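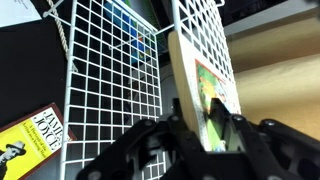 A estampa colorida, com a borda vermelho-alaranjada.

Fio sobre arrumar a mesa da sala, porque prometi à Liudmyla Stasiv que escrevia isto. Ela tem uma estante de arame igual e continua a usá-la para sapatos.

A mesa é castanho-escura e mostra o pó todo. Antes tinha lá tudo em monte: papéis, cartões, caixas pequenas. Agora os papéis vão para cima da estante branca de dois níveis e a mesa fica para o que uso no dia.

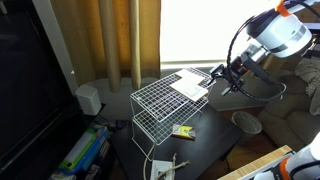

O que mais me custou foi o sítio. Experimentei no quarto, no corredor e na cozinha. Ficou na sala, ao pé da janela e da cortina mostarda, porque é onde abro o correio.

A estante é da Clado e paguei 225 coroas. A Inura tem uma parecida por 186, mas a grelha é mais larga e os cartões caem pelos buracos.

Regra que estou a tentar cumprir: papel que entra vai para o nível de cima. Ao fim de 4 dias ou é tratado ou vai para o lixo.

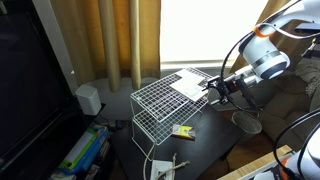
Papel e cartão no nível de cima, caixinha amarela na mesa.

Os cabos continuam por resolver. Comprei umas presilhas da Drelus e não colam bem — tenho de limpar o tampo com álcool e tentar outra vez. Os livros e as caixas ao lado da televisão ficam para julho. 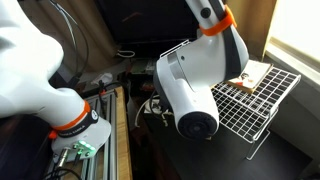
Leitura: 2 min

A extensão branca também precisa de outro lugar. Se alguém tiver uma caixa para cabos que não seja enorme, diga o modelo. A da Pylypenko já vi e não cabe atrás da mesa.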